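About the Cell
Tundaddale Technical School — Robotics Workshop

The workshop runs one robot cell, known to students as Simon. It is a kitchen counter with robot arms mounted at it, and it is used to teach setup, daily care and repair. Programming is taught in a separate course. What follows describes how the cell is kept, for applicants and for partner firms who send staff to us.

Who we are
The cell was set up in January by Mathias Danzer and Aicha Tazi, who still share responsibility for it. Danzer handles the arms, mounts and cabling. Tazi handles the cameras, calibration and the object stock. Roswitha Grabner runs the repair bench and decides when a part goes back on the arm. Course enrollment goes through Verena Haslinger at the front office.

How the counter is laid out
Each session starts from a layout sheet. The sheet gives the position of every item and the drawer position, open or closed. Students set the fixed items first, then the drawer unit, then the loose goods. Wooden pieces, cardboard boxes, soft toy food, clear plastic and brushed metal are all kept in stock so that grip settings get tested on more than one kind of surface.

Before the arm is allowed to touch anything, the gripper is brought over the target at low speed and stopped. The student checks that the fingers point straight down and that the cable has slack on the side it bends toward. If either is wrong, the arm goes back up and the wrist is set again. We do not correct a bad approach by moving the object.

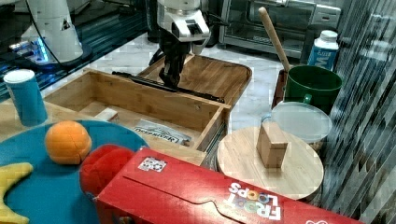
Gripper over the black bar at the back edge of the open drawer. Second arm at upper left.

Daily care
The first person in does the checks below, in this order, and signs the log.

Wipe finger pads with a dry cloth. Replace if the edge has lifted.
Open and close the gripper fully, 23 cycles, and listen for clicking in the linkage.
Follow each cable by hand from the wrist to the base. Look for flat spots.
Check the base bolts against the paint marks. A broken mark means re-torque, then re-mark.
Run the camera check with the counter clear of hands.

The whole list takes a trained student six minutes. A new student should plan on longer and should not be rushed. The log is a paper book. We tried a tablet and went back to paper after one term, mostly on account of gloves.

Crumbs and dust are a steady problem in a cell that handles food packaging. The area under the arms is vacuumed at the end of each day, and compressed air is not used near the linkages — it drives grit into the joints.
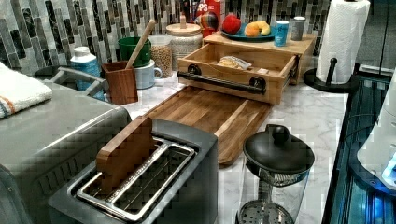
Pads are a stock item and students change them without asking. Anything behind the pads goes to Grabner's bench. That covers finger links, pivot pins, the wrist connector and the cable run inside the housing. The gripper is removed as a unit, tagged with the fault as the student saw it, and swapped for the spare. The tag has to state what the arm was doing at the time. "Broken" is sent back.

Full service is due every 900 operating hours. The arm is taken off its base, the connectors are cleaned, and zero positions are taken again on the fixture plate made for us by Candcombe. After service the arm runs 100 moves with an empty gripper before it goes back on the timetable.

Working near the back of the counter
Reach at the back is limited by whatever stands along the wall. Approaches to the drawer unit are planned from above, with the fingers kept clear of tall boxes and of anything on the top shelf. Students practice this with a hand on the stop button. Most of our bent links have come from this area. 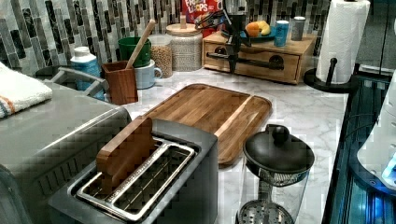 Gripper arm lowered in front of the drawer box, cutting board and toaster in the foreground.

Courses and visits
The maintenance course runs for one term and takes small groups. Partner firms may book the cell for their own technicians; Clullomham has done so since spring and sends its staff through the same checklist. Safety shoes are required. Long sleeves must be buttoned.

Notburga Danzer answers questions about spare parts and the service schedule. For bookings, write to the front office and state which section of the log your staff have already been trained on.

Page last revised June 2025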